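Leave the school kit alone

In February the school my two children attend sent home a letter about its new sports kit. The old kit was a plain navy top, plain shorts and whatever socks you had. The new one comes from a single supplier, Holmgren, and has the school crest on the top, the shorts and the socks. A full set costs 47 pounds. We have been given until the summer to buy it.

I think this is a mistake, and I would like the governors at Bernosville to think again.

The case in favour was set out in the letter. Children in matching kit feel part of a team. Parents will no longer be pressed to buy expensive sports brands. Lost items will be easier to return. I take the second point seriously. I remember what it was like to have the wrong trainers at 13, and I don't want that for anyone.

But the old rule already dealt with it. Plain navy meant plain navy, and a supermarket top looked much like any other from across a field. If some families were ignoring the rule, the school could have written to those families. It has chosen to write to all 695 of us with a bill.

The cost doesn't stop at the first set. My son has grown out of 3 pairs of shorts since he started there. Each time we passed the old pair to a cousin and picked up another in town for 8 pounds. With a crest on them, they can go only to another child at the same school, and the second-hand rail in the hall opens once a term, at half past two, when most people are at work.

Tonantzin Trujillo, whose daughter is in my son's year, put it better than I can. "I can find the money," she told me. "I just resent being told where to spend it." She moved here from Sullance, where the primary asked for a white T-shirt and dark shorts and left it at that. Their teams played ours twice last year and won both times.

There is also the matter of what children will wear for the rest of the week. Most of them already own sports clothes that they like and that fit. They wear them to the park, to swimming and to clubs that have nothing to do with school. 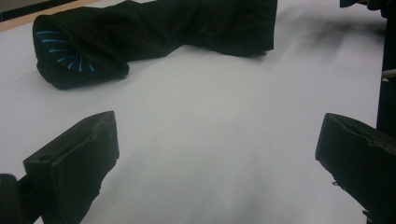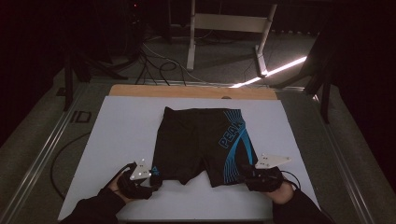 Black and blue, and perfectly good for running about in.

A school can reasonably ask for clothes that are safe and suited to the weather. It can ask for names to be written inside them. I would even accept a single crested top for matches against other schools, kept in a cupboard and handed out on the day. Osamu Murakami, who coached the football side at Bovberg for years, ran things that way with one bag of shirts, and he washed them himself.

What I can't accept is a crest on a sock. Socks go missing in every house in the country, and a family shouldn't have to order a replacement from a website and pay the postage.

The governors meet again before the end of term. I have asked for the kit to be put on the agenda, and I would encourage other parents to write in as well. Until there is an answer, I won't be placing an order.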